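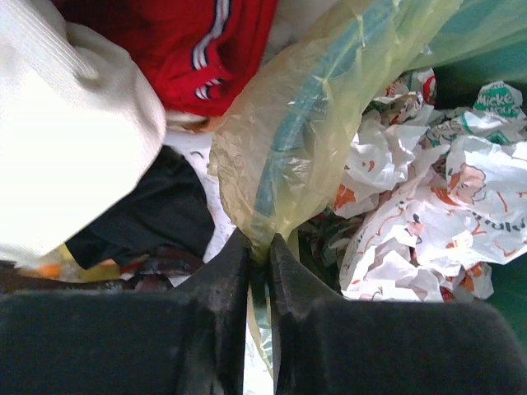

The narrow fingertips at the lower edge of a thin plastic bag.

Gripper trials: first notes from the Tidside bench

In October we promised our readers a comparison of the two finger sets we have for the Hindell arm. The work took longer than planned, but the first part is now finished and we can share what we learned.

Both sets close in parallel and both fit the same mount, so changing them is a matter of three screws. The first set, which we call Triệu after the drawing it comes from, has tips that become narrow at the end. The second, Kidano, is a heavier finger with ribs on the inner face. We ran 513 picks in total, all of them on household things: bags, clothes, soft toys. We chose no hard boxes, as any gripper on our shelf can lift a box.

Thin plastic bags gave us the most trouble, and I think they will give trouble to everybody. The film moves away when the fingers come near, and when they close there is very little to feel. With the narrow tips we could go into a small fold and take it, if the approach was slow. When we came in at full speed, the bag was pushed down into the pile and we had to start again. Of our 206 picks on bags, 44 ended with nothing between the fingers, and most of these were at the higher speed.

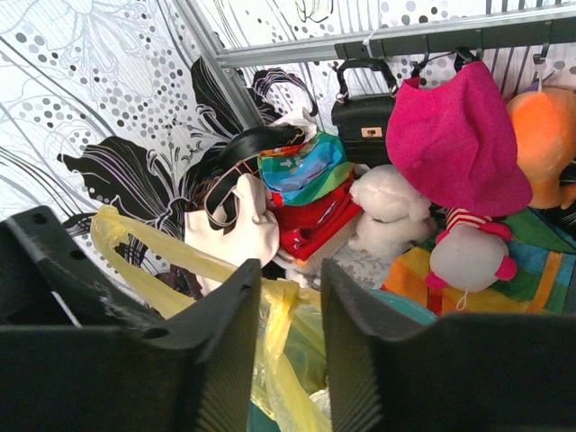

Ribbed fingers are a different matter, and here I must correct something I wrote in the last issue. I said that the ribs were only useful for cloth. This was too simple. A bag such as the crumpled yellow one, with its looped handle lying over the edge of the left finger, asks first for a good approach angle, and the ribs come into play only when the film is already well inside. On folded cloth they hold nicely with a low force. On plush toys both sets did well, and I would not choose between them for that reason.

The wrist camera we did not change during the trial. Its view is good for the last few centimetres, but wide fingers hide a large part of what is under them, and the controller then has to trust the position it saw before. We are thinking of moving the camera a little higher on the mount.

The next part will be about wear. I would also like to try a softer pad on the narrow tips. If a reader has experience with silicone pads on thin film, please write to the newsletter address, we will be glad to hear which thickness you used.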